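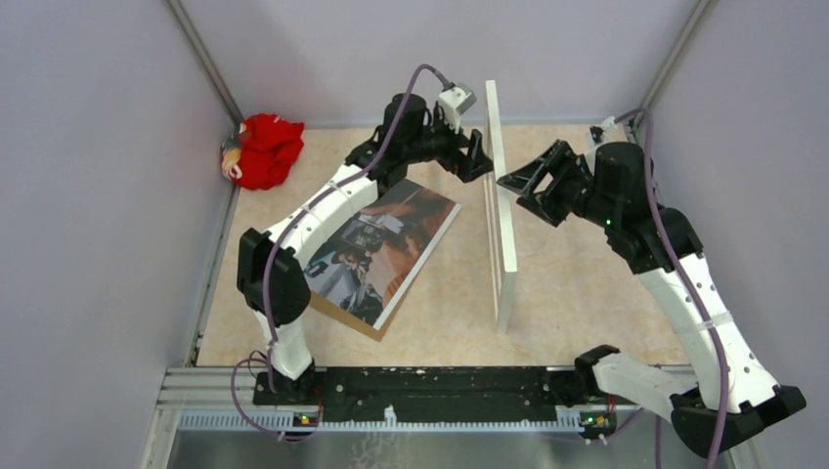 The two arms at Clostau are back at work this week, after a small fault kept them still for most of February. Milagros Collado, who looks after the cell, traced it to a worn cable that made one wrist stop halfway through a reach - 161 times in 800 runs, poor thing. No one was hurt, we're very glad to say, and both cables have since been replaced. Thank you all for being so patient with us! Posted 3/12/24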